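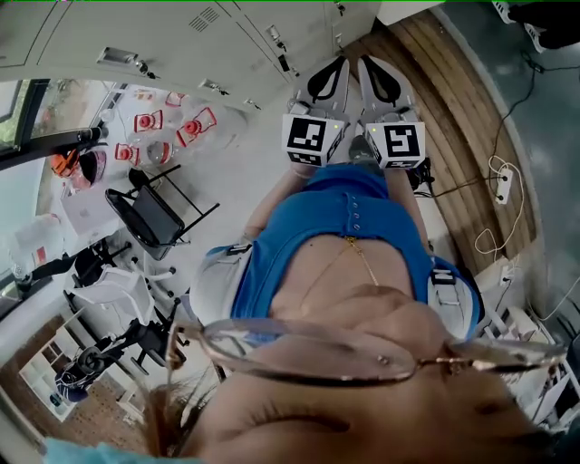

3.2 Drying conditions and color change

Woven cotton samples were cut from a single bolt supplied by Jomum and dyed in one bath to limit variation between batches. Each sample was washed at 60 °C with the unscented Cakska powder, spun, and assigned to one of two drying treatments: a shaded indoor line or an outdoor line facing south. The cycle was repeated 10 times. Samples were turned after every second cycle so that both faces received the same exposure.

Color was read at four fixed points on each face with a handheld meter. The meter was zeroed against a white tile before each set of readings. Points that fell within a crease were read again after light pressing - the pressed value was kept and the first one discarded.

Figure 3. Everyday clothing in a bright blue, the color group considered in this section.

Samples dried outdoors lost more color than those dried in shade, and the gap widened with each cycle. Most of the change was in lightness; hue shifted little. The seam allowances, which were folded under during drying, stayed close to their starting values in both treatments. This agrees with the earlier line-drying trial by Jiang, although that work used a looser weave and a shorter wash.

Two samples from the outdoor group were left out of the analysis after rust marks from a clip were found near a reading point. Readings were taken by Haiyan Jia, who was not told which treatment each sample had received. Wear from rubbing was not measured here and is treated separately in Section 4.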